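Is That Robot Really Clever? What to Look For at an Open Day

By Zorica Kadrić
2020-09-30
14 shares | 3 comments

In August I went to the open day at Wilel, a workshop where people build robot hands. A big sign by the door said "Meet Nelia, the robot who can do your job!" I don't believe signs like that until I've had a good look, and you shouldn't either.

Nelia doesn't have a face or legs. Nelia is an arm with a hand on the end, and the job that day was handling a hotel key card, the flat sort you get instead of a proper key.

You have probably picked up a card like that without thinking. Try it now with a library card on a table. It's thin, it lies flat, and your fingertips can't get under it. Most people slide it to the edge or lift one corner with a nail. Robots don't have nails, unless somebody builds them some.
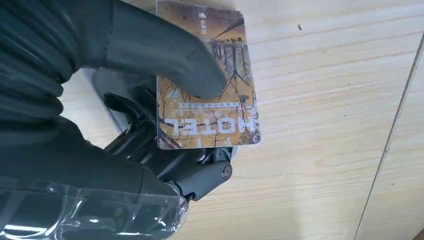
A card is slippery too. Squeeze it in the wrong place and it bends or shoots out sideways. Your skin feels it start to slip and your fingers tighten before you've noticed. A robot has to get that information from somewhere, perhaps from a sensor in the finger or from a camera, and then a computer has to decide what to do about it.

The man giving the talk, Mr Bhardwaj, told us the hand had practised with cards 2000 times. Everybody went "ooh". I put my hand up and asked how many of those had gone well. He said he would have to look it up. (He did look it up, I'll give him that. In the last 300 tries it had dropped the card 40 times.)

Is that good? It depends. If you dropped your door key that often, your family would have something to say. For a machine learning a fiddly job, it may be a decent start. But "can do your job" is a very big thing to write on a sign.

A girl near the front asked if Nelia could pick up a coin instead. The answer was no, not yet. It had only learned cards. You can do cards, coins, socks and a wriggling hamster, and you didn't need a new lesson for each.

So if you go to a show like this, try asking:

How often does it go wrong?
Who put the object there, and does it have to be in that exact spot?
Is a person steering it?
What happens if you swap the object for a different one?

Good engineers like these questions. If someone gets cross or changes the subject, remember that.

Wilel has another open day planned with a newer hand called Fakska. I've already got my coin ready.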